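3.2 Materiales de envasado

El proyecto Dralleo compara sacos reutilizables para la venta a granel de legumbre. El saco de tela beige, con cierre de cordón, se ensayó con cargas de 100 y 600 g. Se registraron la estabilidad de la base y la abertura útil de la boca. El tutor, Sotiris Tsakiris, revisó el protocolo en febrero.

El tejido se arruga y cede ligeramente, si bien la base apoya plana y el saco está en pie con la boca sostenida abierta.

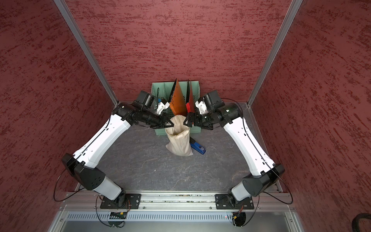

3.3 Cierre y etiquetado

El cordón se anuda tras el llenado. La etiqueta Taritz se fija al nudo.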